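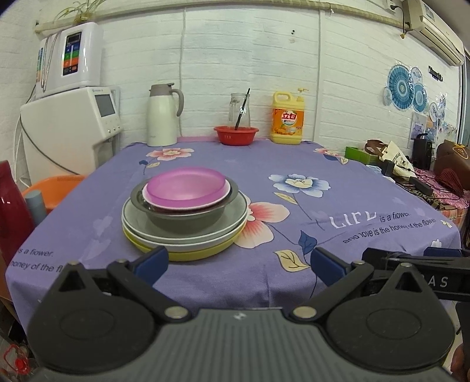
I have been meaning to write about my hair for weeks now, and every time I sit down to do it the kettle boils or somebody rings. So, hair masks. I started making my own in the spring, after my scalp went so dry that I was leaving a little snowfall on every dark jumper I own, and I have become a proper bore on the subject (ask my sister). All you need is a bowl you don't mind getting oily, and a pink plastic one like the one on top of the stack is just right, as it rinses clean and won't chip when you knock it into the bath. I do this about as gracefully as a cow on ice, so that matters to me.

The recipe I use now came from Abrehet Fikre, who cuts my hair at Hullard and has put up with my fringe for years. One ripe avocado, mashed until you are bored and then mashed a bit longer, two spoonfuls of olive oil and one of runny honey. She told me to leave out the egg, and I wish I'd listened the first time! I rinsed with hot water and spent the evening picking scrambled bits out from behind my ears.
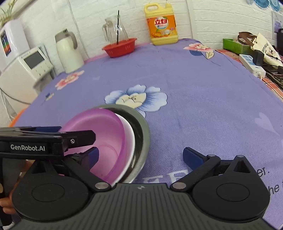
Bowls on the purple cloth

Put it on damp hair, from the ears down, and then work whatever is left on your fingers into the scalp. Wrap the lot in an old towel and go and do something else for half an hour. I usually ring Yabsira, who has curls down to her waist and needs twice the amount, and we compare notes while we both sit there smelling of salad. She swears by warm coconut oil the night before. I tried it and my pillowcase has never quite recovered, but her hair does look lovely, so perhaps I was heavy-handed.

Washing it out is the dull part. Two goes with an ordinary shampoo, lukewarm water, and be patient around the nape, where avocado likes to hide. I did buy the Zellico scalp scrub too, mostly for the smell of it, and I use that every other week at most. Any more and I'm itchy again.

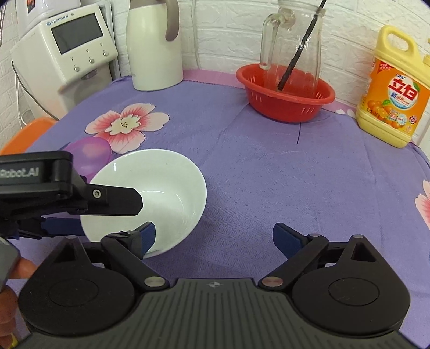 The white bowl

Do I think it works? My hair is softer, certainly, and the snowfall has more or less stopped, though the weather has warmed up as well and that may be half of it. I shall see how I get on come October, when the heating goes back on. Next I want to try a rosemary rinse, if the bush by the back door survives my pruning. If you have a way of making it that doesn't turn the bathroom brown, do leave me a comment.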